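Container picking: setup rules for the shared bench

By the Evlow bench team
September | 3 comments | 12 shares

These rules cover picking from open-top containers with a single arm. They apply to every station that logs data under the Himenska procedure. Read them before changing a container, a cable route or a speed limit.

1. Fix the container. A loose rim moves when a finger touches it, and the trial is void. Tape must stay clear of the fingers' path.

2. Set the approach speed. Use 200 mm/s above the rim and 45 mm/s below it. Do not raise the lower limit to save cycle time.

3. Set the grip force limit to 22 N. Stop and re-zero the sensor after any contact with the container wall.

4. Route cables with slack for the full wrist rotation. Run the wrist through both end positions by hand – power off – and watch for loops that could catch on the rim.

5. Check the view from the wrist. The target must be visible before descent. If it is blurred, hold until the arm settles.

6. Clear debris between runs. Crumbs on the floor of a container shift the object and show up as false contacts.

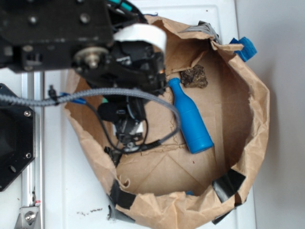
Blue bottle as the target, fixed view first, wrist view second. 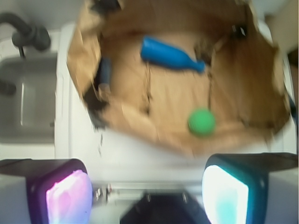

7. After 4 failed grasps in a row, end the run and record it as failed. Do not move the object by hand and continue under the same run number.

8. Log the container type, the object list and the operator's initials before the next run starts.

Related
Abreu gripper: pad cleaning and replacement
Emergency stop checks at Ploltham
Naming runs and folders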